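How to Oil a Maple Board at Home

By Lawal Amadi, November 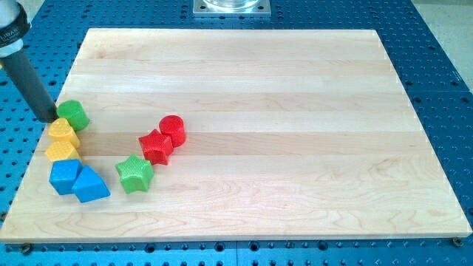 A large maple board made from glued strips.

A new maple board must be oiled before you cut bread on it. I learned this from my neighbour Shengli Dong in Brendisberg, and I do it the same way every winter.

First wash the board with warm water and a little soap. Stand it on its side and let it dry until the next morning. Sand it lightly along the grain with 800 paper and wipe away the dust.

Pour a small spoon of food-safe mineral oil in the middle and spread it with a cotton cloth. Do not forget the edges. Wait four hours, then wipe off what the wood did not drink. Repeat this in the evening.

If the glued seams feel rough, sand them once more before the second oil.

Get our newsletter. By using this site you accept cookies.

Related
Sharpening a bread knife
How to remove onion smell from wood
Beeswax or oil?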